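Thread, as I have now been asked three times at work why I look like this. I have spent the autumn trying to cancel a gym membership.

The gym is called Jarance. It opened in Listamcombe in the old carpet showroom and for the first month they gave you a towel. I joined in March because I'd had a birthday and made the mistake of seeing a photo of it.

I went four times. I want that on the record before anyone gets in early with "so you never went". Four. One of those was a class.

To cancel you have to give 21 days' notice. Fair enough. The notice has to be in writing. Also fair. The writing has to be done on a form, and the form is kept at the front desk, and the front desk is staffed from 5.30 in the morning until ten past nine.

I work. I asked if the form could be emailed. The bloke on the phone said it was "a carbon one".

So I got up at five. First time since the kids were babies. Drove over in the dark, parked, went in, and the desk had a little sign saying back in ten minutes. I waited forty. A man in compression tights asked me if I was the new trainer, and I'll be living off that until Christmas.

Went back the next morning. Got the form. The form wants your membership number, which is on your key fob, which I had handed to my brother-in-law Dezső Pintér so he could use the sauna. (If anyone from Jarance is reading, I did no such thing.)

Dezső had posted the fob back to me. Dezső had posted it to our old house.

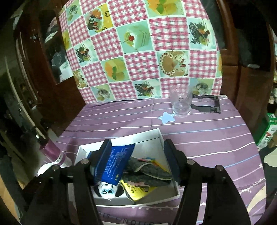
Rang the old house. Lovely woman. She had the fob, along with what I'd describe as a full year of my dentist's correspondence. Number 2419, for those playing along at home.

Form in. Felt wonderful. Bought a sausage roll.

Nine days later they took the May payment. I rang up. The notice period starts when the form is "processed" and forms are processed at head office, and head office is a company called Juler, who as far as I can tell also do car park fines.

Juler have hold music. It's one pan flute and it doesn't resolve.

Got through to a man named Dumisani Molefe and I will not hear a word against him. He found my form. He read it back to me. He said, very gently, that I'd ticked "pause".

There's a box for pause and a box for cancel, and the pause box is first, and twice the size. I'd been paying $50 a month to be paused. Full price is $54.

Dumisani said he could change it over if I answered my security question. The question was "What is your fitness goal?" I set that in March. I had no idea. We tried "lose weight", "get fit" and "knees".

It was "knees".

Cancelled as of 28/05/2018. I have an email. I've printed the email. My wife has suggested framing it and I can't tell if she's joking.

Total cost if you add the joining fee, the fuel and the sausage roll is a touch under $300. That's four visits, and in one of them I mostly looked for the light switch in the change room.

Several replies telling me to try Vörös, the new place next to the chemist. No lock-in contract, first fortnight free, apparently the desk has a person at it.

I've had a look at their website. There's a form.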